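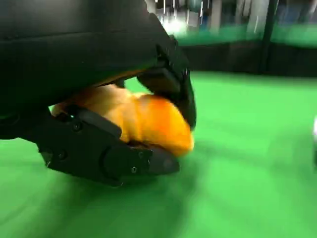
How should a filled soft piece be dried after washing so that the filling does not clump?

It should be dried flat on an open rack in moving air, turned at regular intervals, and loosened by hand while the filling is still damp.

Tue 10 March
Entered by Yamuna Nair, Stamham Soft Goods Workshop

The session was given over to the soft pieces returned from Clerport at the end of the winter loan. Venkatesh Naidu unpacked and I kept the notes. Sorting was done in Room 201, on the green surface, as the long table was still taken up with the puzzle trays. The green makes a satisfactory background for this work. Loose thread and escaped filling show against it, and the warm colors in particular can be judged more easily than on the white table top.

The order of work was the same as in September: unpack, inspect, record, clean where required, dry, inspect again, shelve. We agreed beforehand that nothing would go straight from the carton to the shelf, however clean it looked. Last time several pieces were shelved on appearance alone and had to be taken down again when the Rundileo register showed no inspection against them.

Register. Rundileo stands at 2,759 pieces for the whole lending collection, hard and soft together. The shelving at Stamham was planned for 3,000. That margin looks comfortable on paper, but a soft piece takes up more shelf than the plan allows when it is stored without compression, and we no longer compress them. Venkatesh asks that the plan be redrawn on the basis of volume. I have no objection and will raise it with the Clerport office when the loan is closed.

Nineteen pieces from the returned cartons have been held back for attention. The remainder passed inspection and may be shelved once the labels are printed. Of those held back, most need surface cleaning only. The others have filling that has shifted, or a seam that I would not send out again without restitching.

Notes on the orange piece. This is the rounded one with the plush type of cover, and it has been queried twice in the register under two different color names. One entry calls it yellow and the other calls it orange. I can see how this arose. Where the light falls on it the cover looks pale, more yellow than orange, and on the far side it is a much deeper shade. It should be entered as orange. I have corrected the earlier line and left the original wording legible beneath it, as usual.

The shape is also poorly described. The register has "ball," and it is no such thing. It is lumpy, with folds across the surface that do not follow any regular pattern, and it bulges readily wherever it is pressed. I have entered "rounded, irregular." Venkatesh would prefer "misshapen," but that reads as a fault, and we have no record of what shape it had when it was new. The entry can be revised if the original purchase sheet is found.

Pressing test. We continue to use the pressing test on all filled pieces, and I set it out again as the sheet on the wall has faded:

Hold the piece between the fingers at its widest part. Press until resistance is felt and keep the pressure steady. Note where the material moves to. Release and leave the piece alone for a slow count of ten. Note whether the cover has come back, and whether any fold remains that was not there before. Turn it a quarter and repeat. A hard knot in the filling is recorded as "knot," with its position given from the label. A hollow is recorded as "void." If there is no label, take the longest seam as the starting line.

The test is to be done over the green surface and close to it, so that anything falling out of an open seam is found at once. Venkatesh did the later part of the batch at standing height and we spent some time afterward looking for a tuft of filling on the floor by the radiator. It was found. It has been bagged with the piece it came from, which was a gray cushion with a split corner.

Cleaning. The Kotian brush was used for loose surface dirt. It does well on short pile and badly on long pile, where it pulls the fibers up into points that have to be combed down again. For long pile I went back to a damp cotton cloth, wrung out hard, worked in one direction and then turned to a clean face. No soap was used on the first pass. On three covers a second pass was needed with a very weak solution, and these were rinsed with a fresh cloth and plain water until the cloth came away clear.

One matter for discussion. The card from the Clerport office tells borrowers to sponge marks off before returning a piece. The intention is reasonable, but the result is a ring at the edge of the damp patch, and a ring is considerably harder to deal with than the mark. I propose that the card ask borrowers to leave marks alone and write down what caused them. Knowing that a stain is juice or poster paint is of more use to us than having half of it removed. Venkatesh supports this. He adds that the card should be larger -- at present it slips down between the pieces and is found at the bottom of the carton with nothing written on it.

Drying. Two racks are in use by the window and a third is folded behind the door. The third has a bent runner and is not to be loaded until it has been straightened. Pieces are placed with a gap on every side and the fan is left on its lower setting. On the higher setting the light covers walk along the rack and end up against each other, and the touching faces stay damp.

Turning times are to be written on the strip of paper clipped to each rack. In September these times were kept in this book, and the book was then carried to the front office, so that two people turned the same rack and no one turned the other. The strip is not elegant but it stays with the work.

A piece is not to be called dry from its cover. The cover dries first. Press the center between finger and thumb, hold, and then feel the inner side of the fold against the back of the hand. If it is at all cool, it goes back on the rack. Anything thicker than a closed fist is left until the following day regardless.

Repairs. The gray cushion is to have the corner opened a little further, the loose filling returned, and the seam closed with a ladder stitch in doubled thread. I have put gray thread on the order. The rabbit with the loose ear was stitched by Venkatesh before lunch, and the ear withstood a firm pull in both directions. The long green caterpillar has been repaired in the same place on two earlier occasions, and the cloth there is now too thin to hold a stitch. It needs a patch on the inside. If no suitable cloth can be found it should be withdrawn, and I would ask that the withdrawal be recorded in Rundileo on the same day and not left on a note.

Storage. Soft pieces are going into the open-fronted bins on the lower shelves, one layer only, labels outward. The deep bins are to be kept for blocks and tracks. I know the deep bins hold more. They also leave whatever is at the bottom flattened for the whole season, and much of the clumped filling in this batch was in pieces that had been stored that way before the loan.

Colors are mixed within a bin. We tried sorting by color and it was pleasant to look at, but the borrowers ask by kind of toy, and the staff were walking the full length of the shelves to find two animals. Sorting is now by kind, then by size. The orange piece belongs to no obvious kind and will go with the cushions and shapes until there is a better place for it.

Labels. The woven labels are holding. The printed iron-on ones are lifting at the corners after washing, and the short number strings are becoming hard to read. I have begun replacing these as pieces pass through and will continue with no attempt to do the whole shelf at once. The replacement label goes into the seam allowance on the underside, never on the face, and the old number is kept.

Outstanding at the end of the session:

Restitch the gray cushion when thread arrives. (YN)
Straighten the runner on the third rack. (VN)
Draft new wording for the borrower card and send it to Clerport. (YN)
Look for lining cloth for the caterpillar -- there may be some in the tall cupboard under the felt. (VN)
Print labels for the pieces that passed.
Rewrite the wall sheet for the pressing test in darker ink.

Room 201 was swept and the green surface was brushed down and wiped. The fan is on its lower setting and is to be left running overnight. First turn of the racks tomorrow falls to Venkatesh, who has the key.

Added later, same day: the purchase sheet for the cushions and shapes is not in the filing drawer. The Clerport office believes it went to Kotian with the brush invoice and will ask for it back.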